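Visit to the Storesska offices, Stinetham

Our workplace group went to Stinetham in December to see the offices Storesska moved into after leaving the old Dewan building. There were 14 of us, mostly people who plan or look after office space, and we were met in reception at half past nine by Meinir Ruddock, the facilities manager. Coffee was in the canteen, which is on the ground floor and serves hot food until two.

The building has three floors and 874 workstations. Storesska looked at an open layout and decided against it after staff at Dewan asked to keep their partitions. The cubicles are bought as a kit called Flikum and can be taken down and put up again by two people. Meinir said the fitting took 9 weeks, most of it spent waiting for the electricians.

We began on the fourth-hundred side, as they call it. All the desks on the first floor have numbers starting with a four, and the post round and the fault reports both go by number. Names are not used, so a person who moves desk only has to tell the system.

We were free to try the desks for ourselves. At 436 the number is on a dark blue plate at the top corner of the back partition, easy to read from a seat. The desktop is off-white with a matt finish, and its back edge has a shallow curve cut into it where it meets the panels. The panels are covered in fabric, beige-grey behind and a paler cream on the left, and the back one is tall. A wire-mesh pen holder and a light grey mouse were within easy reach on the left of the desk. 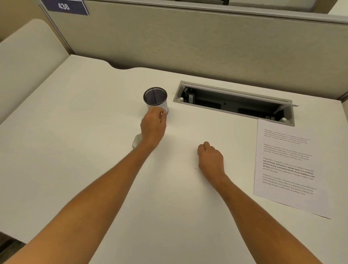 Storage and supplies

Each floor has one supplies room. Staff take what they need and write it on a sheet by the door – Meinir orders from the sheet once a month. Lockers are by the stairs and are 20 to a bank. Several of us thought they were too narrow for a winter coat.

Getting there

The bus from Stinetham station stops opposite the main entrance. Visitor parking is behind the building and has to be booked through reception. We finished at half past twelve and stayed for lunch in the canteen, where the soup was good.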